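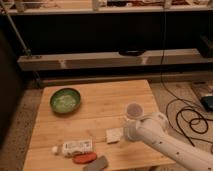 Zudau Tabletop Demonstrations
README and data card

Released 9 December 2019

Read this before you download anything

Zudau is a set of teleoperated and hand-guided demonstrations of tabletop tidying. A person drives a single arm through a short task, the arm's joint positions and the camera views are recorded, and the result is meant to be used for imitation learning. That is the whole of it. If you came here because a slide told you that demonstrations are the shortcut past the hard parts of manipulation, please keep reading, because we spent a good deal of time with this data and we don't believe that.

We are releasing it anyway. Parts of it are useful, and the parts that aren't useful are at least labelled as such, which we would have appreciated from several of the sets we tried to build on ourselves.

What is in the set

The tasks are all of the pick, move, put down kind, done on a light wooden table with small household things: a green bowl, a translucent plastic cup, a white sponge, a white bottle with a printed label, plus a changing handful of extras. An episode starts with the objects laid out and ends when the operator presses the stop pedal. The operator decides when the task is finished. No sensor checks it.

There are 22 tasks. Each has a one-line instruction in the file tasks.txt, such as "put the sponge in the bowl" or "move the cup to the left of the bottle". The instructions were written before recording and were not always followed to the letter. Where the operator did something different we kept the episode and set the field off_script to 1. Please don't filter on that field without looking at a few of the episodes first. Some of them are the best driving in the set.

Each task has 40 episodes, split between two ways of showing the arm what to do:

Remote control. The operator sits away from the table and drives with a handheld controller, looking at the workspace directly or at a screen, depending on the session. The field view_mode tells you which.

Hand guiding. The operator takes hold of the arm and moves it through the motion. The motion is then replayed without the hand in view, and the replay is what was filmed. The original guided pass is included as joint data only.

The split is 30 remote and 8 hand-guided, with the remaining two being failed attempts that we kept on purpose. We know the proportion is lopsided. Hand guiding was supposed to be half of the set. It was slow, the replays missed often enough to be annoying, and by July the operators had quietly stopped choosing it.

Why we doubt the usual claims

"Demonstrations capture human skill." They capture what a human can do through a controller that has a delay, no sense of touch and an awkward wrist. Watch an operator pick up a sponge by hand and then watch the same operator do it through the arm. The second is hesitant, comes in from a different angle and stops halfway to check. A policy trained on the second learns the hesitation. We have seen ours pause in mid-air at the very spot where operators used to pause to look at the screen.

"Remote data and guided data can be mixed." You can put them in the same folder. The guided paths are smooth and tend to swing wide, because a person holding an arm moves it the way a person moves an arm. The remote paths are made of short straight pieces. A model given both without the mode flag did worse in our tests than a model given the remote data alone. We have not worked out how much of that comes from the mixture and how much from the poor replays, and we would be suspicious of anybody who said they could tell from this set.

"More operators means more variety." It means more habits. One operator always approached the cup from the right. Another would not go near the bowl until everything else had been moved. These show up very clearly in the joint data and hardly at all in the instructions, so the model is left to guess whose habit it is supposed to be copying. Operator codes are in the metadata. Use them.

"Failures are filtered out." In most sets, yes, and that's a pity. We left ours in. They are not a proper sample of failure, mind you. They are the ones that were interesting to somebody on the day, and the dull ones were deleted before we thought to stop it.

Recording setup

One arm, one table, one fixed camera giving a view of the workspace, and a second camera on the wrist for the later sessions only. The room is an ordinary carpeted one with shelving behind the table, and the background is dim in a lot of the footage. Anyone planning to segment objects on the tabletop should be fine. Anyone planning to learn something about rooms should look elsewhere.

Lighting was not controlled. There was a plan to control it. The blinds were moved by whoever was too warm, and the colour of the tabletop drifts over a session as a result. We decided against correcting it in post, partly on principle and partly out of laziness.

The controller software was Nokard, in whatever version was installed on the day. The version string is saved for each session. Between two of those versions the gripper command changed sign, so that open became close. We have converted the older files, and we have checked the conversion by eye on every task, but if you find a gripper that seems to be doing the opposite of what it should, that is the first thing to suspect. Open an issue with the episode number.

Timestamps come from the recording computer and not from the arm. The two clocks wander apart during long sessions. We provide an offset for each episode, estimated from the first visible movement, and you should treat it as an estimate.

File layout

episodes/ holds one folder per episode, named by task number and episode number
episodes/.../joints.csv holds joint positions and gripper command
episodes/.../fixed.mp4 is the workspace camera
episodes/.../wrist.mp4 is the wrist camera, where there is one
episodes/.../meta.json holds mode, view_mode, operator code, off_script, failed and clock offset
tasks.txt holds the instructions
splits/ holds the train and test lists

The Nygård split and the other one

We ship two splits. The random split is there because reviewers ask for it. It is far too easy. Episodes recorded a minute apart with the objects hardly moved end up on both sides of the line, and a model can score well on it by remembering where the bowl was.

The Nygård split, named for the meeting room where we argued over it, holds out whole sessions and one whole operator. Scores drop sharply on it. If you report only the random split in a paper, expect an email from us, and it won't be a cheerful one.

Neither split measures whether a robot can do the task. For that you need a robot. Low error against held-out joint positions went along with hopeless behaviour on the real arm more than once, and the reverse happened too, with a policy that looked dreadful on paper and put the cup where it was told.

Sturnix baseline

The Sturnix folder holds a small behaviour cloning baseline with training code and weights. It is a deliberately plain model. It will reach for the correct object most of the time when the layout is close to something in training. Shift the table a hand's width and it reaches for where the object would have been. We tried adding noise to the recorded positions, which helped a bit, and cropping the images, which didn't.

Please don't use the baseline as evidence that your own method is good. Beating it is not hard.

Things we would not use this for

Anything involving people near a moving arm. There are no people in the remote episodes' workspace and the set says nothing about how to behave around one.

Claims about force or contact. We recorded none. A sponge being pinched gently and a sponge being squashed flat look much the same in joints.csv.

Claims about household robots in general. This is one table. The objects are light and most are forgiving, and they were put where the arm could get at them. An operator who couldn't reach something moved it closer before pressing start - sensible enough, but it means the difficult layouts were removed before the first episode was ever written.

Comparing people. The operator codes are for modelling style. They are not a ranking, and a slow operator in this set may well have been the one who was given the worst controller.

Known problems

Bottle tasks have more off_script episodes than any others. The bottle rolls, and operators got into the habit of nudging it into line before grasping. The nudge is not in the instruction.

A few wrist videos are upside down. They are flagged in meta.json under wrist_flipped and we have left the pixels alone.

The object names in tasks.txt are not consistent. "Cup" and "tumbler" are the same thing. "Pad" was used for more than one thing, depending on who was typing.

Some guided replays start with the gripper already closed. We think the replay script skipped the first command. They are not flagged yet.

Licence

Data is free for research and teaching. Code is under the licence in the code folder. If you redistribute a filtered version, keep this card with it and write down what you filtered. Please don't rename the fields.

Contributing

Corrections to metadata are very welcome. New episodes are not, at least for the moment. We'd sooner have this many that we understand badly than a larger pile we don't understand at all. If you have run either split on a real arm, send us the videos as well as the numbers, including the ones where it went wrong.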